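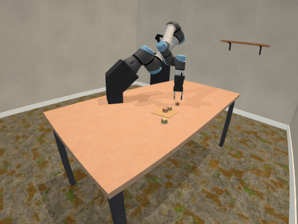 What is a control in a kitchen experiment? It's the batch you leave alone, made the way you always make it, so you've got something to compare the new one to.

I started keeping a control batch in December, when my bread kept coming out flat and I'd changed the flour, the yeast and the pan all in one weekend. Which one did it? No idea! Now I split everything. Half the dough gets the usual treatment, the other half gets the new thing, and both go in the oven together.

A few tips if you want to try it at home:

Label both bowls before you mix. I use masking tape and a marker (Lovisa Kvam, my neighbor, swears by colored rubber bands, but I forget which color is which).

Weigh your flour. A cup scooped by me and a cup scooped by my husband are two very different cups, and your control is no good if it wanders.

Pick one spot in the kitchen for rising and put both bowls there, side by side.

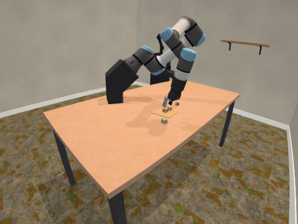
Swap them left to right halfway through baking too, especially if your oven runs hot on one side like mine does. I lost a whole tray of rolls before I figured that out.

Then taste them blind. Get somebody else to cut the slices and keep quiet about which is which. I was so sure the bread with the fancy yeast was better, and I picked the plain one 2 times running.

And write it down! I've got 23 pages in an old school notebook now, mostly bread, with some pickles at the back and one very sad page on homemade dish soap.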